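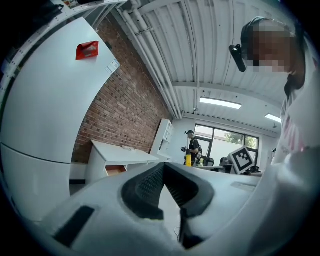

Brick, painted pipes and a tall white panel with a red packet near its top.

The case against the big white cabinet

Every few years somebody rediscovers the old workshop. The brick stays, the pipes get a coat of white paint, the metal ceiling is left to show its ribs, and a room that used to be drafty and loud becomes a place where people want to work. I like these rooms. I have rented a desk in two of them. What I don't believe is the storage talk that comes with them.

The talk goes like this. A raw room has no closets, so you buy closed cabinets, tall and glossy, and everything you own goes behind a smooth white door. The clutter disappears. The mind clears. Velar, which sells a line of such cabinets to small studios, calls this "visual rest" in its catalog, and charges for it.

Look at what happens to the smooth white surface, though. A bright red packet ends up against it. Then there's a small label with type too tiny to read from any distance. Close by stands a perforated metal rack, the open kind, with a black bag or something like it in the dark behind. I have yet to visit a shared workroom where the blank panel stayed blank.

Leokadia Nowicki has fitted out workrooms for small firms since before glossy white was fashionable, and she has stopped arguing with clients about it. "They want the doors," she told me. "I sell them the doors. In June they call me and ask for shelves."

Her objection to the cabinet is mostly about labels. Once a thing is behind a door, you need to be told it is there, so someone prints a label. The label is small because a large one would spoil the look. Then people open every door anyway, and whatever gets used daily starts living outside the cabinet, on top of it, next to it or stuck to it. She once went through a client's cabinet with a notepad and found 100 items inside. The staff could remember using 9 of them. The other 91 were, in her words, "very well protected."

You can quarrel with her method. One cabinet in one office proves very little, and people who sell shelves have their reasons for preferring them. Nowicki sells both, for what that's worth, and makes more on the doors.

Duangjai Sukprasert takes the other side. She runs Postska, a bookbinding studio in a brick building not unlike the one shown here, and she keeps nearly everything shut away. Brick sheds, she says. A fine red grit comes off old walls whenever a truck goes by, and paper stock left on an open rack has to be wiped or thrown out. I ran a finger along her one open shelf and she had a point. I also noticed that her scissors, her tape and her coffee were all on the open shelf.

The perforated rack deserves more credit than it gets, and also less. Its holes let you move a shelf up or down in minutes, and you can hang a hook nearly anywhere. It costs little, and secondhand ones from Hellwig turn up whenever a warehouse closes. But the promise that you will keep adjusting it is a fantasy. Surachet Chuensuk, who shares a repair shop with his cousin, set his shelves the day he moved in. He was proud to show me how easily they come loose. He has never loosened one.

And an open rack hides things too. Put a dark bag on a deep shelf in a corner the light doesn't reach and it is as gone as anything behind a door. People blame the furniture for this when they might try a lamp.

So what should you buy for a brick room? Less than you were planning to. Nowicki tells clients to work out of boxes for a month and see which ones they open. Sukprasert thinks that is terrible advice for anyone who owns paper. I'd try it with everything except the paper, and put off the tall cabinet until the boxes have made the argument for it.

If you do buy the cabinet, get the dull finish. Glossy white shows every fingerprint, whatever the catalog says. And leave one surface where people are allowed to stick things, a board or a strip of cork at eye level. They'll use the cabinet door as well, but perhaps a little less of it.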